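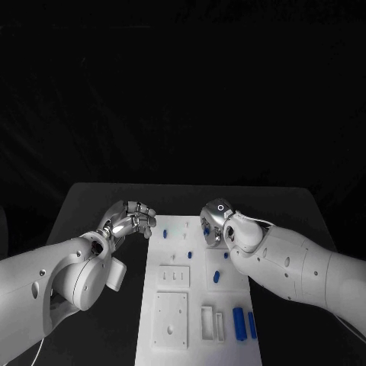
Keltlow opens its robot teaching room, and I had a go

May 12, 2021

I've been pestering the people at Keltlow for a visit since April, when word got round Hosbridge that they were setting up a room for teaching robots by hand. Last week they finally let me in. I came away with sore shoulders and a new respect for anybody who does this for a living!

If you haven't followed the story, Keltlow is the small firm on the Trultside estate, in the unit behind the tile warehouse (park round the back, the front bays belong to the tile people and they do mind). They used to write every movement out as code. Now they'd like the robot to pick up a job from a person doing it, over and over, until there are enough goes on file for it to try the thing alone.

The job at the moment is a board of little pegs and blocks. It's a long white board on a dark grey table, with small blue pegs standing on it, some white pins, a plate with three narrow slots, and a pair of open trays down at one end. There are blue cylinders too, one fatter than the other. My first thought was that my niece had one of these when she was two. My second thought, a few minutes later, was that my niece was a good deal better at it than me.

You can teach the arms in two ways. The first is simply to take hold of one and move it. The motors go slack enough for you to push it about, a bit like steering a shopping trolley with a mind of its own, and the robot remembers the path. That's the way they start everybody off, and I liked it straight away. You can feel where the arm wants to bend and where it really doesn't.

The second way is by remote. You sit at a desk with a pair of handles, one for each arm, and whatever your hands do the arms copy. I had assumed this would be the easy one. Oh dear. The left arm has a hand with fingers and the right has a silver gripper, so your two hands are playing two different instruments, and there's a tiny delay that makes you want to chase your own movements. The trick, I was told, is to slow right down and stop over the peg before going for it. I hovered beautifully. It was the next bit that let me down.

The system they're using for the remote side is called Kolář, and the desk it runs from is smaller than I expected, with a screen, the handles and a foot pedal. Press the pedal and it starts recording, press it again and it stops. If you make a mess of it you tap twice and the whole attempt goes in the bin. I did a lot of double tapping. They were very kind about it and said the fumbles get thrown out for new starters anyway, though a fumble you manage to recover from is worth keeping, as it shows the robot how to get out of trouble.

A full set for one task is 300 recordings. When I was there they had 192 of them done for the peg board, and by the time I left it was still 192, so you can work out for yourselves how many of mine made the cut. A practised operator can get through 78 in a shift. After that they're made to stop, and having tried it I can see the sense in that. I managed one decent placement, and I made such a fuss that somebody came in from the kitchen to see what had happened.

I did ask the question everyone in town has been asking me, which is whether this means jobs going. Keltlow's line is that they're hiring. They want seven more operators before the autumn, no qualifications asked for, and you get two paid days of practice before anything you do is kept. They said that people who knit, or fix watches, or ice cakes tend to take to it quickly. I do none of those things, which may explain a lot.

What the arms will do once they've learned their pegs is still a bit woolly. The talk was of sorting and packing small parts, the fiddly sort of work where things have to go in the right slot the right way up. The peg board comes first, then a harder board with lids, and then (if the lids go well) real parts from a local customer they wouldn't name, however nicely I asked. And I asked very nicely, twice.

There's an open evening planned at the Trultside unit for anyone thinking of applying, with a chance to try moving an arm by hand. The remote desk will be running as well, but only for watching. The date should go up on the board at Hosbridge library once it's settled, and I'll put it on this page too. Wear something with sleeves you can push up, and have your tea first, as the vending machine only takes coins.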